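Home Articles Authors Archive Contact
Search this journal Enter keyword Go

3. Color as a first cue: what people reach for in a cluttered kitchen drawer

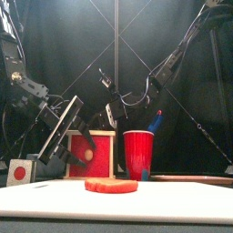 Figure 2. A red box against a dark backdrop.

Kulsoom Bhutto, Naveed Kakakhel and Nighat Kazmi
Tovcombe School of Household Studies, April 2026

Shares 26 Comments 11

Ask someone how they find the tea in their own kitchen and they will usually tell you where it is kept. Watch them do it and a far richer picture comes out! The eyes go to a color long before the hand goes to a shelf, and that small gap is what this section is about.

We visited 30 homes in Trodolham and asked the main cook in each to fetch items we named from a list. Across all the visits we logged 325 fetches. Before each one, the cook told us what they expected to look for. Packets with a single strong color (Figure 2 shows the sort of plain red we mean) were nearly always described by that color: "the red one," "the red box," hardly ever by the name of the food inside. Patterned packets got much longer answers, and those answers were often wrong in lovely ways. One cook described a blue lentil bag with great confidence and then pulled out a green one, laughing.

The background matters too. Iqra Tarar, who ran the pilot visits in August, noticed that cooks with dark cupboards talked about color more freely than cooks with white ones. We were delighted to see this hold up in the full set, although the effect was smaller than she had found, and in 11 homes we could not judge it at all (the cupboards had mixed finishes, or no doors).

What happens when a familiar packet changes? The Gilani spice range was redesigned between our first and second visits, and several cooks kept calling the new tins by the old color. They still found them, only more slowly, with a second look along the row. Jawad Bajwa's notes on these moments are a joy to read and are given in full in Appendix B.

Section 4 takes up the same question for cooks who decant everything into matching Zellska jars, where color has to come from the food itself.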